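## 3. How we asked anglers about their flies

I should say up front that I came to this as a fly fisher first and a researcher second, and it probably shows. Maja Piątek and I wanted to know how people on the Weratley pick a nymph when they can't see any fish, so we did the obvious thing and asked them. We talked to 125 anglers over two seasons, mostly on the bank, and we got over 200 pages of notes out of it (my handwriting is large, so take that as you like).

We kept the questions loose. What did you tie on first this morning? When did you change it? Most people had a ready answer to the first one and had to think hard about the second. Thitima Srisuk went back through the notes later and sorted every fly change by the reason given, working from the coding sheet in Kastum (4), with a few categories we added as we went along.

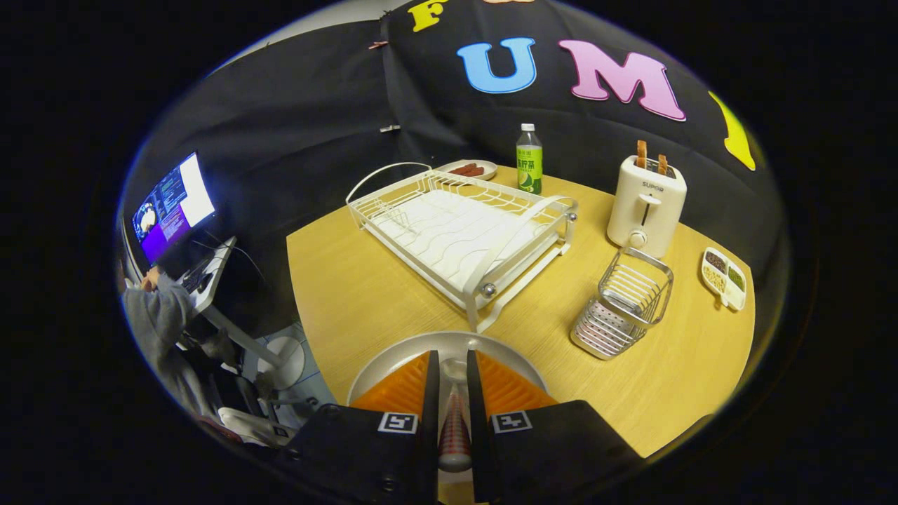 *Figure 2. Tabletop with a white wire dish drying rack.*

The biggest group by far changed flies on time alone. They gave a pattern twenty minutes or so and then swapped it, whatever the water was doing! I do this myself, so I was a little embarrassed to see it written down. The next group went by depth -- they kept the same pattern but went heavier until they were ticking the bottom. Very few said they had turned over a stone to see what was living under it, even though nearly all of them told us it was a good idea.

Zofia Adamczyk pointed out that our November interviews lean heavily toward grayling anglers, and she's right. They fish small and deep anyway, so they push the depth group up. We left them in, but Section 4 gives the results both ways.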